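Does folding laundry on the bed work, or do I just need a table?
Asked by Steyn_R, 135 views

Every tidying guide says to dump clean clothes on the bed and fold there, so you can't go to sleep until it's done. I've tried it since June and I don't buy it. The pile moves to a chair at 11 pm and that's that. Long sleeves are the worst, everything sinks into the mattress and the folds come out crooked. Is there a trick, or is this advice from people who own four shirts?

Answer from Dumisani Msimang (13 votes)

The crooked folds come from the surface under the shirt. Pull the bedspread tight first. If yours has stripes, line the side seam up with one and you get a straight edge for free.

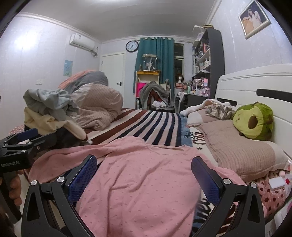
Lay the top face down, bring each side in with the sleeve folded back on itself, then fold up from the hem. Move pillows, blankets and stuffed toys to one end before you start. I doubt the "can't go to sleep" part works on anyone — it never did on me. Smaller loads did.

Answer from culis

Folding board. End of story.

Answer from Omo (2 votes)

I had a folding board. It lives under the bed now. It's fine for T-shirts, but kids' pajamas are too small for it and comforters are obviously out. I'd try the tight bedspread before spending money.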